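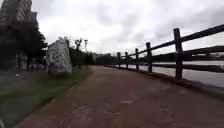 Pre-run and post-run inspection: Clurari path-following trials, river route

Platform: Ara. Planner: Cavaren, edge-tracking mode. Complete Part A before power is sent to the wheels, Part B on the route and Part C at the bench. Mark each line OK, Fail or N/A. A Fail in Part A stops the run.

Part A — Platform

A1. Emergency stop, both buttons. OK.
A2. Remote stop at 30 metres. OK.
A3. Wheel nuts and hub play. OK. Slight play at rear left, within tolerance. Recheck Monday.
A4. Camera mount tight, lens wiped. OK.
A5. Battery above 25 per cent at the turnaround point. OK.
A6. Log disk has room for the full run. Fail, then OK after old logs were cleared.

Part B — Route

B1. Path width free of obstacles. OK.
B2. Fence side. The planner holds a fixed offset from the low edging strip, not from the rails. In the earlier method the rails were used as the boundary, and the estimate jumped from post to post wherever water showed through the gaps.
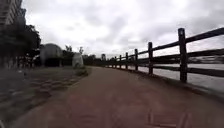
With the edging strip as reference the jumps stopped, and the lateral error settled at 11 centimetres over the whole curve. The offset must still be entered by hand at the start of each run. Check it against the sheet taped inside the lid.

B3. Grass side. The colour boundary between paving and grass is used as a second reference. OK under cloud. Not yet tested in low sun — do not sign off for clear mornings.
B4. Marks on the surface. Stains and scuffs must not be returned as obstacles. OK. One false stop, logged and cleared.

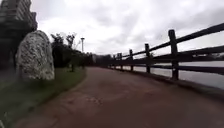 Left-hand curve: grass verge and boulder on one side, timber fence and water on the other.

B5. Speed limit on the bend set to walking pace. OK.
B6. Spotter on the water side at all times. OK.

Part C — Data and result

C1. Frame count matches the log. OK, 508 frames kept.
C2. Clock offset between camera and wheel odometry recorded. OK.
C3. Landmark check with the Isah matcher. See comment.
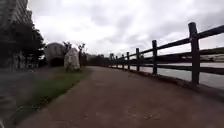
Comment on C3. The matcher needs at least one fixed landmark to correct drift along the path, as the fence gives good sideways position but looks much the same from one post to the next. Fence posts are therefore masked out before matching. The upright stone near the left edge of the path is the preferred landmark. The dark arched opening behind it should be masked as well, as it gave few stable features. Young trees are left out of the map because their canopies move in wind.

C4. Drift after landmark correction entered on the results sheet. N/A, waiting on the survey points.
C5. Raw logs copied to two disks. OK.

Open items: A3 hub play, B3 low-sun test, C4 survey points.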